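How to Bleed Your Radiators and Top Up the System Pressure 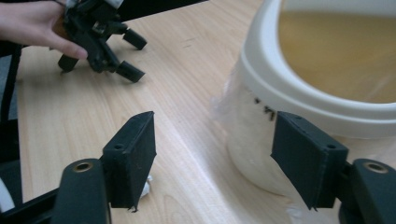 Cold at the top and hot at the bottom means there's air in your radiator, and you can fix that yourself in less time than it takes to find the key. I put it off for an entire winter in our old house and just wore a thicker sweater (not my proudest season). You don't need much: a radiator key, an old towel, a small bowl, and something to dab with. A crumpled bit of white tissue like the one on the table there is plenty for checking a valve afterward, and you'll want a few more pieces in your pocket.

First, turn the heating off and let everything cool down. I give mine 60 minutes. If you try this with the pump running you can pull more air in, and hot water out of a bleed valve is no fun at all!

While you wait, go look at the pressure gauge on your boiler. Mine is a Tredberg, and the gauge is behind a little flap at the bottom that I didn't know opened until the second year. Write the reading down. The normal range for your system is in the manual, so go by that and not by what your neighbor's says.

Start with the radiators on the lowest floor and work up. Put the towel down, hold the bowl under the bleed valve, and fit the key over the square pin. Turn it counterclockwise, a quarter turn at most. You'll hear a hiss. Leave it alone while it hisses, and as soon as you get a steady dribble of water, close it again. Snug is enough. Those pins are soft, and I rounded one off in the spare room by leaning on it, so now that radiator needs pliers and bad language.

Wipe the valve dry, wait a minute, then press a clean piece of tissue against it. If it comes away damp, give the key another tiny nudge and check again.

Next, the pressure. It will have dropped, maybe a lot if you have a big loop. We have 16 radiators on ours, counting the towel rail, and I always have to top up. Find the filling loop (on my system it's a braided hose with a Brisen valve at each end), open both valves slowly, and watch the needle. Close both when it reaches the cold pressure in your manual. Then check they're closed. Then check again, okay?

Now turn the heating back on and walk around feeling the radiators once they've had time to warm up. If one is still cold at the top, cool everything down and bleed it a second time. If it's cold at the bottom, you probably have sludge, and bleeding won't touch that. I paid $400 for a flush in May and the downstairs hall finally heats properly.

If the pressure keeps sinking over the next few days, look for a leak or call your heating engineer.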